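Bring back the big shed

August 29, 2023

Kirncombe library is closing its tool shed. Not the books, the books are staying, calm down. The shed round the back where you could borrow a hedge trimmer or a carpet cleaner for a week on your library card. Gone by October. I'm cross about it and I've got half an hour before I have to be somewhere, so here goes.

The reason given is money. It always is. The shed costs 3,000 pounds a year to keep open, mostly insurance and one Saturday wage. Last year it made 224 loans. So people do the sum, pull a face, and say well that's a lot per loan. Fine. Do the other sum. Price up a carpet cleaner. A decent ladder. A wallpaper steamer you will use once, swear at, and then keep in the cupboard under the stairs until you move house.

We have all got that cupboard. Mine has a tile cutter in it. Bought for one bathroom, one wall of one bathroom. My neighbour has the same tile cutter. I expect the house after that does too. A whole street of tile cutters sitting in the dark.

And it isn't only tools, it's everything we buy to hold the things we bought. Tubs, crates, shelving, bags for the bags. I went through the loft in spring and there were more boxes than stuff, and I couldn't have told you what was in half of them.

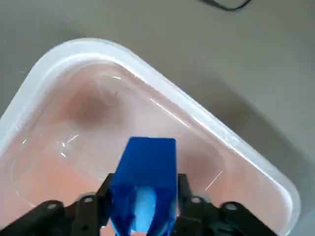
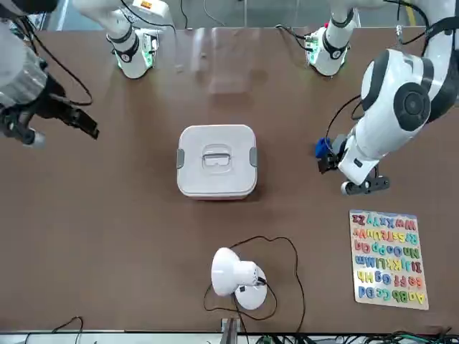

Anyway. The argument I keep hearing is that people can hire. Can they? The nearest hire place is Vandenberghe, out past the ring road, two buses if you haven't got a car. They want a deposit, a card, proof of address, and 58 pounds for a weekend with the floor sander. I've nothing against them, they're a business and the sander works. But if you've got 58 quid spare you probably weren't the one queuing at the libary shed on a wet Saturday.

Then there's the apps. Somebody on the council likes Trilo, where you rent out your own drill to strangers. I tried it. Put in my postcode, got one pressure washer and a fondue set. The fondue set was nearer. Maybe it's brilliant in a city, I don't know, but round here it's a good idea with hardly anyone in it. Also it wants your phone number, your bank details and a photo of your face. The shed wanted your library card.

What the shed had that the others don't is somebody standing there. You'd say I want to put a shelf up and they'd say what sort of wall. That question has saved me a lot of plaster. You can get it off a video, yes, if you already know your wall is the sort that crumbles.

The consultation closes soon and had 81 replies when I looked, which for a town this size is pretty good going. Turkow Road residents sent theirs in as one letter so it counts as one, and I think thats daft. If you live up there send your own as well.

I'd pay a bit. Plenty of us would. Two pounds a loan, free if you're skint, no questions. Open it one Saturday in two if the wage is the sticking point. Cut the strimmers, they're always broken. There are a dozen ways to make it cheaper before you padlock it and flog the lot, and as far as I can see none of them has been tried.

Form's on the front desk, or ask and they'll print you one. Takes five minutes. I've got to go, and I've still got their stepladder.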